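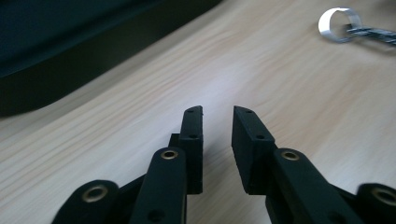
Unit 9: Looking after the hand-held gripper

Today we get our hands on the Kuvus linkage, and it's a lovely thing to take care of! Work in pairs at the bench.

1. Wipe both pads with a dry cloth. Check the faces for nicks.
2. Try each pad screw with the small driver — snug, no more.
3. Look at the brass eyelets in the linkage. Any wobble goes in the log.
4. Open and close the fingers 24 times, slowly, and feel for a catch.
5. Close them on a strip of paper and pull. Both pads should grip it evenly.

Riku Katayama has spare pads. Logs go to Marlene Mendonça by Saturday.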